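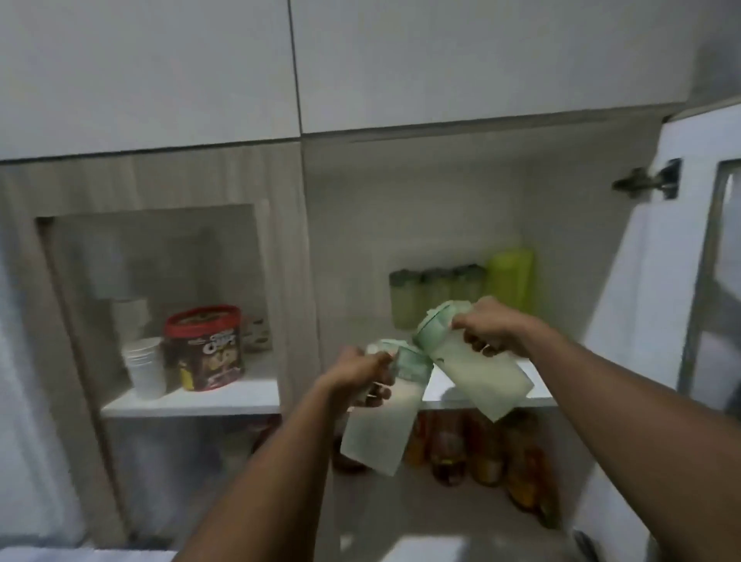

About Clirneseo

Most of what you read about teaching robots by demonstration was written by people selling it. We sell it too, so read the rest of this page with that in mind.

Clirneseo is a small firm in Ballarat that records people doing household and light commercial tasks, prepares the recordings, and trains robot arms to copy them. We also run sessions where a trained operator drives the arms from a chair with a pair of handheld controllers. The first approach is cheap and quick. The second is slow and hard on the shoulders, and it gives you data in the robot's own terms. Clients tend to come in wanting one or the other because of something they saw at a trade show, and we generally spend the first meeting talking them down from it.

How we started

Birutė Krūmiņa and Karla Olvera met at Novetti, where both worked on a dishwasher-loading project that used remote control for everything. The demonstration videos looked wonderful. What they left out was how many attempts went into the bin, and that the machine had learned one rack in one dishwasher with one set of plates. Swap the plates and it put the rim of a bowl through the spray arm. Birutė wrote an internal note on this that was well received and changed nothing, and by the following May the two of them had given notice and rented the back half of a tile showroom.

The first job was for Radulović, a joinery business that wanted to know whether a robot could be shown how to open, close and adjust overhead cupboard doors. We said probably not within their budget. They paid us to find out anyway, and we were partly wrong. Opening went well. Adjusting a hinge by the few turns a cabinetmaker does without thinking was hopeless, and we wrote that in the report in those words. They've come back twice since, which surprised us.

What we do now

We work in ordinary rooms. Labs have good light, clear benches and cupboards at whatever height suits the arm, and a policy trained there will let you down as soon as it meets someone's kitchen. So our demonstrators work in real kitchens with the range hood on or off as the household has it, and with food on the shelves. Glass doors stay in the mix. Reflections upset depth estimates and shiny handles upset everything, and if a client's robot is going to fail on a glass panel we'd like it to fail in our data before it does so in front of a tenant.

A head-mounted camera records what the demonstrator sees. Every session is then cut up by task, and each clip is checked by a person who wasn't in the room. They mark when contact begins, when it ends, which hand is leading, and whether the task got done. That last one sounds silly. A fair share of the public data we've been handed has no such label, and you find yourself training a machine on somebody giving up halfway.

Our current kitchen collection, which we call Cludbridge, holds 1,914 checked clips. We had planned for 2,000 and decided against padding it. The difference is mostly clips in which the hands left view at the moment that mattered. A bigger number would look better on this page.

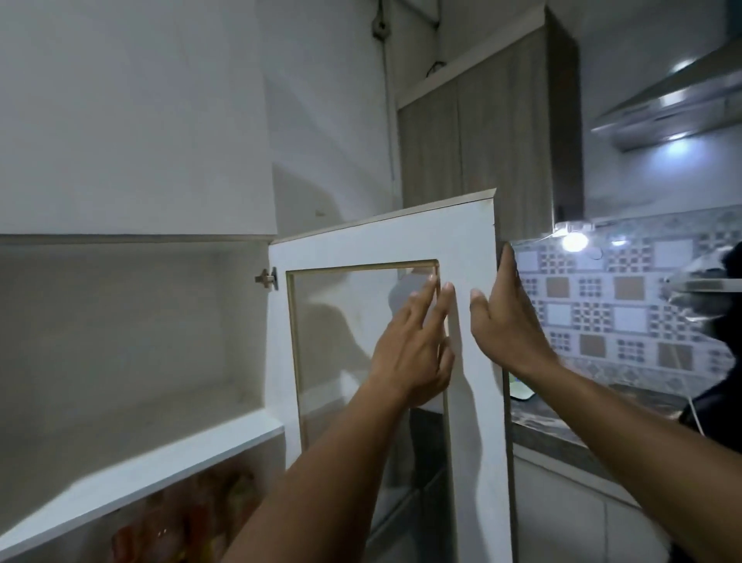

Can a robot learn to open a cupboard door just from watching a person do it?

Partly. Video of human hands gives a model a decent idea of where to reach, which edge to take hold of and which way the door swings, but it carries nothing direct about force, and a gripper doesn't have five fingers. In our work, human footage gets the arm to the door and moving in the right direction. Getting it to pull smoothly and let go at the right time has so far needed remote-control sessions on the actual robot as well, up to 200 of them for a heavy or sticky door.

Where we think the field is kidding itself

We get asked for our views on this, usually after a client has sat through somebody else's pitch, so we may as well put them down.

Success rates are close to meaningless without the conditions attached. If a supplier quotes you a figure, ask who put the objects out before each attempt, and whether it was the same person who collected the training data. People are tidy in consistent ways. A model will pick up on where Karla likes to stand a bottle and you'll think it has learned about bottles.

We're wary of the phrase "one demonstration". There are systems that can be shown a thing once and do it, and every one we've looked at closely was sitting on top of a great pile of earlier demonstrations of something similar. That's a perfectly good way to build a product. It should be described that way.

Guiding the arm by hand -- physically grabbing the wrist and moving it through the task -- has gone out of fashion and we think that's a pity. For wiping, drawers and anything with a fixed path it's still the least fuss. It's poor for two-armed work, for the obvious reason that the person showing it runs out of arms.

And two-armed work is where most of the household stuff sits. People hold one thing while doing something to another. They take something in each hand, or steady a door while they have a look at it. Good operators driving a pair of arms remotely can manage some of this, at a fraction of the speed, with a rest afterwards. We don't believe anyone who tells us it's solved, and we've told two prospective clients to keep their money for another year. One of them went elsewhere. We hope it's going well, and we have our doubts.

The people

There are 6 of us. Birutė looks after the training side and most of the arguing. Karla runs recording and operator training, and she is the one who'll turn up at your site with a tape measure. The other four split their time between demonstrating, operating and checking clips, and everybody does some of each. We tried having dedicated checkers for a while. They got very fast and started passing things they shouldn't have, so we went back to rotating.

Operators do no more than an hour and a half on the controllers before a break. The data gets sloppy well before the person notices they're tired. If you're comparing quotes and ours has more hours of wages in it than the next one, that's a good part of the reason.

Demonstrators are paid the same hourly rate as operators. We mention it because it's unusual, and because the trade has a habit of treating the person whose hands are in the footage as a sort of free ingredient. Anyone who has recorded for us can ask for their clips to be withdrawn from future training sets. We can't pull them back out of a model that's already been trained, and we tell people so before they sign.

Working with us

We start with a paid trial on a single task in a single room of your choosing. At the end you get the clips, a written report, and the arm doing the job as well as we can get it to. You're welcome to rearrange the room before the final run and we'd encourage it. Bring your own crockery. If it falls over, that goes in the report with everything else, and you can decide whether to go on.

We don't do launch videos. We've been asked for "just a short one" that leaves out the resets, and the answer is still no. If you'd like footage for your own board, you can have all of it at normal speed, including the bits where the arm sits there for a good long while apparently thinking about a door.

We take on warehouse picking only if it's very close to things we've done before, as other firms are better at it. We don't do anything involving lifting or handling people. Aged care providers ring fairly often about this and it's always a friendly conversation, but the machines we work with aren't fit for it, and showing them how with more demonstrations won't change that.

Site visits are by arrangement, mornings preferred. The tile showroom out the front is still a tile showroom, so come round by the laneway.

Last updated: May

Category: Who We Are / Robot Teaching & Teleoperation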